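Filed under: Project Updates / Garment Handling / Equipment

We use cookies to remember your settings. By staying on this site you accept them.

Hanger station, progress report to Plimia
Prepared by Usa Phromma, Chuensuk workshop
09/11/2023

Short one this time, a lot of it typed between jobs. Covers the hanger station only. The folding table gets its own report when there's something to say about it.

Where we are

Station is up and in daily use. The hand grippers are running as a matched pair again, after the stretch in late summer when the left one kept dropping its pose and we were down to half days. Fixed now, details below. Spend is inside the line you approved, apart from the spare jaw pads, see Money.

Pads first, as that was the main question on our last call. The old black pads had gone shiny at the tips and thin cotton was sliding out sideways. Heavier stuff was fine, so we were slow to catch it and blamed the operators for a while (sorry, operators). New pads from Watard went on both grippers on the same morning. Slips on light T-shirts were 27 in the last full week on old pads, 5 in the first full week on new ones. Same garments, same people. I wouldn't read too much into one week but the difference is plain when you hold the thing.

How pads get changed now: old pad off, scrape the gray finger clean, wipe with alcohol, let it dry all the way, press the new pad on, leave it clamped overnight. We skipped the overnight clamping once and the pad crept down the finger by lunch. Always both grippers together, never one. A fresh pad against a worn one pulls the cloth to one side and the operator starts to correct for it without noticing, then all those recordings look odd later on.

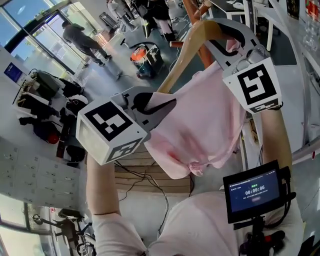
Hanger station, both grippers on the pink garment. Timer on the right-hand screen at 00:00:06.

Marker cubes

The white cubes are what the tracking reads, so a cube that has moved a hair is worse than a cube that's fallen off. Fallen off you see. The left one had a hairline crack in its mount, under the screw head, and it shifted whenever the trigger was pulled hard. Took us far too long. We'd re-run the calibration, get a good number, and an hour later it was bad again. Swapped cables, swapped the trigger board, blamed the light from the big windows. It was the mount.

Mount reprinted with a thicker foot. Anix looked at the drawing and suggested rounding the inside corner where it cracked, so that's in there too. The right gripper got the same mount even though its old one was still OK. Tags reprinted matte while we were at it, and any cube face with a scratch through the black gets relabelled, no arguing about it.

Check at start of shift, taped up inside the cupboard:

- cubes tight, finger test, no tool
- tag faces clean, dry cloth only
- trigger pulls and returns on both
- jaws close flush, no light between pads
- screen up, timer runs and resets
- lenses wiped
- cables off the walking side of the platform

Takes 11 minutes if you do it properly. It's been getting done, mostly. The entries I see missing are all on days when visitors came through early.

Screen and recording

One lockup left over from the summer. The screen would freeze on the timer while the recording carried on underneath, so the operator pulled the trigger, saw nothing change and pulled it again. You end up with a second short file nobody wanted. Software was updated on both units, and we also found the connector behind the right screen was loose in its socket. Don't know which of those cured it. Hasn't come back so far. I'm leaving it on the open list till the end of the year to be safe.

Cleaning, lint mainly

This one's new. Lint gets into the opening in the gripper housing and sits at the back, where you can't see it unless you tip the body toward a light. Pinks and whites from the soft cotton pile are the worst. It packs down, and then the jaw stops a touch short of closed, which looks exactly like a pad problem. We changed a perfectly good set of pads over that. Small brush and the hand vacuum now, end of every shift, opening facing down so it falls out and not in. Compressed air is banned, it just drives the lint deeper and onto the lenses.

Same goes for anything long and narrow that ends up near the opening while someone is working a garment. Keep going gently, open the jaw all the way, back off along the line you came in on. Twisting it free is how the rim on the old spare got chewed.

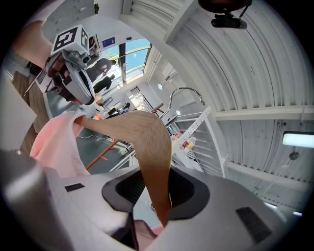
Wear on the jaw linkage is the other thing I'm watching. There's some play in it on the left unit, not enough to show up in the recordings yet. It gets a drop of light oil every two weeks, wiped off after, as oil on a pad means a new pad. If the play gets worse we'd want to pull the linkage in February when the station is quiet, and not in the middle of the winter coat work. I've asked Watard how long a replacement takes to ship. No answer at time of writing.

Hangers: we've settled on wooden for everything on this station. The thin ones flexed when the operator pushed the shoulder seam over and the garment would spring off the far side. Wood stays put, and the arm is easy to tell apart from the cloth when you go back through the recordings. A rough edge will snag a knit so they get sanded when they come in.

Money

Pads went over. We bought 5 extra sets instead of a single spare because of the shipping, it'll come out of the consumables line for next quarter if you agree. Mounts cost us next to nothing, own printer. Nothing else to flag. Invoices are in the shared folder, the Anix one is filed under the wrong month, will fix.

Still open

Linkage play, left unit. Screen lockup, watching. Written pad procedure needs pictures of the clamping step, right now it's only in people's heads plus half a page of my notes. A second trained person for calibrations, currently it's me and when I'm out the station just waits. Would like to talk about that one on the next call if theres time.

Usa

Contact the Chuensuk workshop | © 2023 Chuensuk | Back to top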